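Craft Help Forum > Books & Printables > Coloring books for grownups

Watercolor over a printed coloring book page without wrecking it?

posted by Fotis Stamatopoulos

Hi all, first post here so be gentle. My daughter gave me one of those coloring books made from old paintings, the kind where a small color print of the original sits on the left page and the outline drawing is on the right. It's all Dutch and Flemish stuff, kitchens and ladies with letters and a lot of dead fish. I love it. I've done two pages with colored pencil and they look fine but a bit flat, and what I really want is to use watercolor, because I have a nice little pan set from Sisolham that I bought in March and have barely opened.

Problem is the paper. It's thicker than a kids' coloring book but it's nowhere near watercolor paper. I tried a bit of plain water on the copyright page in the back and it buckled right away and then dried with a wave in it. The ink didn't run, so I guess that's good news. Also the pages are printed on both sides, which means whatever I do to the lady with the letter is going to happen to the fish on the back of her.

What I've thought of so far is cutting the pages out and taping them down, or photocopying them on better paper, or giving up on paint and learning to use the pencils properly. I don't love cutting up a present. The copier at my work is a laser one and I have no idea if it would take thick paper, and I'm a little scared of being the guy who jammed it.

Has anybody done this? I'm not trying to make a masterpiece. I'd just like the shadows to look like shadows and to be able to put a big soft wash in behind people, which with pencil takes me a whole evening and makes my hand hurt.

One other thing, and maybe it should be its own post. When you color from a famous painting, do you try to match the real colors? I keep getting stuck because I look at the little print and then at my paints and nothing is the same brown.

Thanks in advance!

Reginald Wojcik
replied

Hi Fotis, welcome! I've been down this exact road and I ruined a fair number of pages on the way, so let me save you a few.

Don't paint in the book. I know you don't want to cut it, but even if you get the one page flat again, the damp gets into the gutter and the pages on either side go wavy too. I did that to a book of harbor pictures and it never closed right again. It now lives under a plant.

What I do is copy the outlines. You can get the drawing onto real watercolor paper a few ways, and which one is best depends on how patient you are.

The easy one is a print shop. Bring your own paper, ask at the counter if they'll run it, and tell them the weight before they start. The shop by me will do 140 lb paper cut down to letter size if it's cold press and not too bumpy. Some shops say no. Be nice about it, it's their machine. Laser toner is waterproof once it's on there, so you can slosh away on top of it. An inkjet at home is another story, because a lot of those inks bleed the second a wet brush touches them. Print a scrap first, let it sit overnight, then drag a wet brush over it and see.

The slow one is tracing, and I have come to like it better. Tape the page to a sunny window with the watercolor paper over it and go over the lines with a hard pencil, lightly. If the paper's too thick to see through (140 lb usually is, on a cloudy day anyway), rub soft pencil on the back of a photocopy, lay it on your good paper, and trace over the top with a ballpoint. You get a soft gray line that mostly disappears under the paint, and it ends up looking like a painting and a lot less like a coloring book. I've got a Farkas light pad now that I use for this and it's great, but I did it on the window for years. 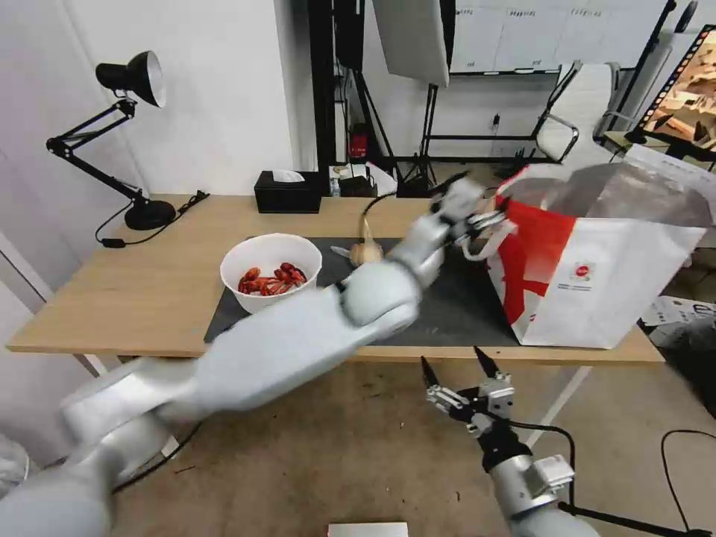 Once it's on the good paper, tape it down on all four sides to a board before you wet anything. Regular masking tape will do. Press the edges with the back of a spoon so the paint doesn't creep under. Leave it taped until it's dry all the way, and by that I mean go have supper and come back. If it feels cool when you lay the back of your hand on it, it's still damp inside. Peel the tape slowly and away from the picture. I've torn right through a lady's elbow being in a hurry!

For those big soft backgrounds, wet the whole background area with clean water first, then drop the color in and tilt the board around. Mix twice as much paint as you think you need, because you cannot match it again halfway across. Old Dutch backgrounds are rarely one color anyhow. They go from warm on one side to cool and dark on the other, depending on where the window is in the painting. I do a thin layer of yellowish brown, let it dry, then a bluish gray over the dark side only. Two thin coats beat one thick one every time.

For the shadows on clothes and faces, please leave the black alone. Mix a dark from ultramarine and burnt sienna. More blue and it goes cool, more sienna and it goes warm, and with those two pans you can do pretty much every shadow in a Dutch kitchen. I don't know if your Sisolham set has both but I'd be surprised if it didn't have something close.

Now, your color question. I used to try to match and I drove myself up the wall. You've got to remember the little print in the book isn't the right color either. I have three books with the same Vermeer in them and her jacket is a different yellow in every one. Old varnish changes things, the camera changes things, and the printer changes things again. So what I do now is squint at the print and look for how dark or light each part is, and I get that right, and then I use whatever color I please. If your darks are dark and your lights are light it'll look like the painting from across the room, even if you made the wall green. I have made the wall green. My sister likes that one best.

If you really do want to match your browns, make a chart. Take a scrap of the same paper, paint a little square of every pan, and then every pair mixed together half and half. It's a dull afternoon but you only do it once. Write the names under them in pencil. I wrote mine in felt tip and then spilled on it.

Last thing, save a few of the pages for pencil. The fish ones are good in pencil. Scales are murder with a wet brush.

Holler if you get stuck on the tracing part.

Nondivico
replied

you can just use watercolor PENCILS in the book and barely wet them. i use a brush i've dabbed on a paper towel, so it's nearly dry. did the whole Fakumen flower book that way, 40 pages, and only a couple of them curled. put it under something heavy at night with wax paper between the pages.

also gesso works. clear gesso, one thin coat, and then the paper takes more water. it does feel kind of scratchy after.

Fotis Stamatopoulos
replied

Wow, thank you both. Reginald, I had no idea about the squinting thing. I just tried it on the lady with the letter and it turns out I'd made her wall way too light, that's why she looked pasted on.

I asked at the print shop near my work and the young woman there said she'd try one sheet for me if I bring in three, in case it eats one. So I'm going to do that with the letter lady and trace the kitchen one by hand. The set does have burnt sienna and ultramarine, I checked.

Nondivico, what weight of gesso coat are we talking? Like, did you brush it on or use a sponge? And did the print on the other side of the page show through afterward? I might try it on the copyright page since that one's already wavy.

Nondivico
replied

sponge. one of those cheap foam ones on a stick. wipe most of it off again. nothing showed through on mine but the paper in that book was pretty thick. do the copyright page first for sure

Reginald Wojcik
replied

I'd never thought of gesso in a coloring book, I may have to steal that. Fotis, one thing I forgot. When you pick up your copies, ask her not to put them in a rubber band. Watercolor paper keeps a curl forever. Bring a folder with a stiff back and slide them in flat, and post the letter lady here when she's done, pasted-on wall or no.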